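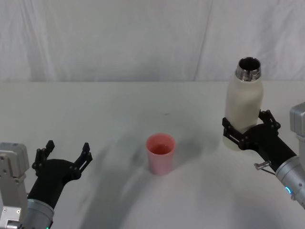
About Truver

Home Shop Cups Bottles About Contact

7th November – by the Truver office

Truver sells plain cups and bottles for homes, school lunchrooms and small cafés. We started with 4 products on a single shelf at the back of the Wosar hardware store. Today we have our own warehouse on Gavrilă Street and ship 3000 orders in a normal year.

The pink cup is still the one people ask for most. It is small, it stands on a flat base, and it comes without a handle or a printed logo. White bottles came later, after several schools wanted something they could write names on. We sell both singly or in boxes of 6.

Every new item gets checked for color and size before it goes in the catalog. If a cup looks too narrow or a bottle too tall for the cup it will be sold with, it goes back to the supplier.
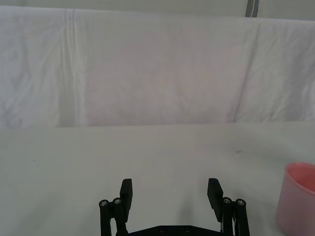
A customer wrote to us in June that the cups were fine but the boxes were a nuisance to open, and that she had given up and used bread scissors. We changed the tape after that – the new boxes have a pull strip on the short side.

Larger orders go through Vimitz, our delivery partner, and usually take a few days longer than single items. Returns are accepted if the cup or bottle is unused. Please put the order number on the outside of the package.

Shares 6 | Comments 4 | Views 1429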